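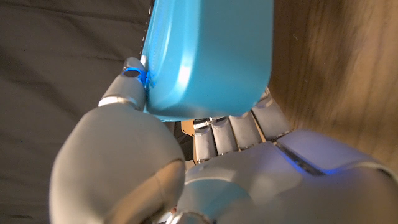 Limpiar la casa parece un trabajo fácil cuando lo hace otra persona. Tú pasas por la cocina, ves los platos secos y la ropa doblada, y no piensas mucho en eso. Pero para una máquina, incluso el primer paso, agarrar una cosa, es un problema grande. Mira el recipiente de plástico azul claro: tiene las esquinas redondeadas y la superficie lisa, y la mano gris lo sostiene con el pulgar por un lado y cuatro dedos por debajo. Tu mano hace algo parecido cada vez que levantas el detergente, y lo hace sin pedirte permiso. Un robot necesita calcular dónde pone cada dedo y con cuánta fuerza aprieta.

¿Por qué es tan difícil agarrar?

Haz una prueba. Toma un huevo de la nevera (pide permiso primero) y después toma un libro pesado. ¿Usaste la misma fuerza? Seguro que no. Tu piel siente si una cosa se resbala, y tus dedos aprietan un poco más antes de que tú lo notes. Además, ya conoces los huevos. Has visto muchos y sabes que se rompen.

El robot no trae ese conocimiento de nacimiento. Hay que dárselo. Algunos robots tienen sensores en los dedos, que son como una piel muy sencilla. Otros usan sobre todo cámaras. Con la cámara ven la forma de la cosa, pero una botella llena y una botella vacía pueden verse iguales, y pesan muy diferente. Si el robot espera una botella vacía y encuentra una llena, se le puede caer.

También hay cosas que confunden a las cámaras. Un vaso transparente casi no se ve. Una cuchara brillante refleja la lámpara. Y una camiseta es lo peor, porque nunca tiene dos veces la misma forma.

La fábrica y tu cuarto

Quizás has visto videos de fábricas donde los brazos mecánicos trabajan muy rápido. Entonces es normal preguntar: si una máquina puede soldar un coche, ¿por qué no puede ordenar mis calcetines?

La respuesta está en el lugar. En la fábrica, la pieza llega siempre al mismo punto y en la misma posición. El suelo está libre y la luz no cambia. El brazo repite un movimiento que los ingenieros prepararon con mucha paciencia. En tu cuarto hay un calcetín debajo de la cama, otro dentro de un zapato y un gato encima de la silla. Mañana el gato estará en otro sitio. Para la máquina, cada día es un cuarto nuevo.

Entre la fábrica y la casa están las tiendas y los almacenes. Allí los robots ya ayudan bastante. Llevan cajas de un pasillo a otro, y algunos sacan productos de un cajón y los ponen en otro. Hacen bien el trabajo con muchas cajas. Con una bolsa blanda de patatas fritas tienen más dudas.

Una visita al taller

Para escribir esta página hablé con Teguh Wuisan, que enseña a robots a recoger mesas en un pequeño taller llamado Lirum. Le pregunté si su robot ya sabe hacerlo.

– Sabe hacerlo en mi mesa – me contestó –. En la mesa de tu abuela, no lo prometo.

En diciembre hicieron una prueba con 35 objetos de cocina. El robot tenía que levantar cada objeto y dejarlo en una caja. Consiguió 31. Parece una nota muy buena, y en la escuela lo sería. Pero piensa en tu cocina: si alguien recoge 35 cosas y falla con cuatro, puede ser que una de las cuatro sea el plato favorito de tu madre. Dos de los fallos fueron con la misma tapa, que era muy fina y estaba pegada a la mesa. Una persona mete la uña por debajo y ya está. El robot lo intentaba desde arriba, una y otra vez.

Entonces, ¿qué pueden hacer hoy?

Hay tareas que las máquinas hacen muy bien desde hace tiempo, y casi no las llamamos robots. La lavadora lava y el lavavajillas también. Pero alguien tiene que meter la ropa y sacar los platos, y esa parte con las manos es la que falta.

La aspiradora redonda que camina sola por el suelo es un robot de verdad. Hace una sola tarea y no necesita manos. Si encuentra un cordón de zapato, a veces se lo come y se queda parada.

Doblar toallas: algunos robots lo consiguen, despacio. Una toalla es un rectángulo y eso ayuda. Una camisa con botones es mucho más difícil.

Cocinar: hay máquinas que mueven la comida en la olla y controlan el calor. Pelar una naranja como tú la pelas, todavía es raro.

Ordenar un cuarto entero, con juguetes, ropa y libros mezclados: los robots pueden hacer partes, y muchas veces una persona está cerca para ayudar.

¿Cómo aprenden?

Una manera es por imitación. Una persona mueve el robot a distancia, con unos mandos, y la máquina guarda esos movimientos. Después de muchas repeticiones intenta hacerlo sola. Otra manera es practicar dentro de un ordenador, en una cocina dibujada donde nada se rompe de verdad. El problema es que la cocina dibujada es siempre un poco diferente de la real. Por eso muchos equipos usan las dos maneras juntas.

Un experimento para casa

Ponte unos guantes gruesos de invierno y cierra un ojo. Ahora intenta hacer estas cosas: levantar una moneda de la mesa, abrir una botella de plástico y doblar una camiseta. Pide a un amigo que mida el tiempo y repite todo sin guantes y con los dos ojos abiertos. Apunta los tiempos en un papel y compara. ¿Cuál de las tres tareas cambió más?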